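Section 4. Hitching Up and Checking the Load

Read this before the first tow, even if the dealer told you the trailer was ready to go. "Ready to go" usually means somebody looked at it in the lot.

1. Park the Gevenus on level ground and chock both wheels. The chocks in the Baka starter kit are light. We would buy heavier ones.

2. Lower the coupler onto the ball and close the latch. A click proves very little. Crank the tongue jack down a few turns and see if the back of the tow vehicle lifts with it. If the coupler pops off, start over.

3. Cross the safety chains under the tongue. Leave enough slack to turn, but not enough to drag.

4. Plug in the lights and have a second person stand behind the trailer while you work the brakes and both signals.

CAUTION: The load limit on the door sticker is 1256 pounds. Treat that as a ceiling. It assumes correct tire pressure, which is 80 psi cold, and a load that stays where you put it.

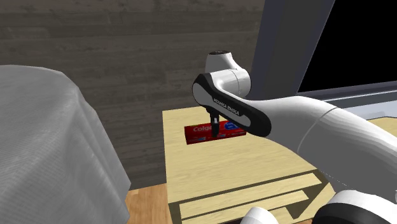
Nedelcu wrote to us after the April edition that the sticker number is no use without a scale, and that guessing by eye had put him well over it twice. We agree. Weigh the loaded trailer at a truck scale and subtract the empty weight on the title.

5. Strap the load to the floor rings, never to the wall posts. The posts are sold as "tie-down ready," a claim we have not seen tested.

6. Drive a short loop, stop, and check the latch, chains and straps again. Retighten the lug nuts to 100 foot-pounds after the first trip.

NOTE: Pressing Undo on the brake controller clears only the last gain setting. It does not bring back the factory setting, whatever the box says.

Revised Jun 30, 2026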